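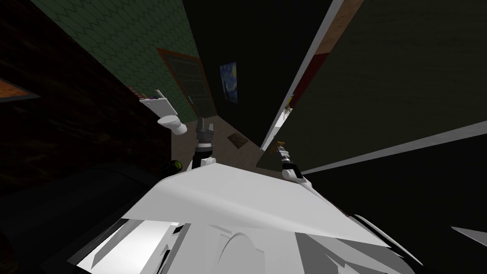

Recording a bathroom demo by remote control

These steps are for driving the two-armed robot by hand in the simulator, in small rooms with a toilet and a shelf. Load the room first and wait for the arms to settle.

1. Set the arm speed to 20 percent. Full speed is hard to control in a narrow room.

2. Spread the arms before you drive forward. Keep one gripper pointed at the floor so you can judge distance.

3. Press Record, then hold still for a moment. The trimming script looks for that pause.

4. Reach for the shelf items from the front. Coming in from the side tends to bump the wall.

5. If you miss, back off and try again in the same take – small corrections are useful in training.

6. Press Stop and save. Takes over 300 seconds get split.

Plan on 100 good takes per task. The Plurnska set has 1,700 in all.

Search this site Enter keywords Go

Related
Setting up the Hsiao hand controllers
Opening doors with one arm
Trimming and labeling takes
Brudley room pack: install notes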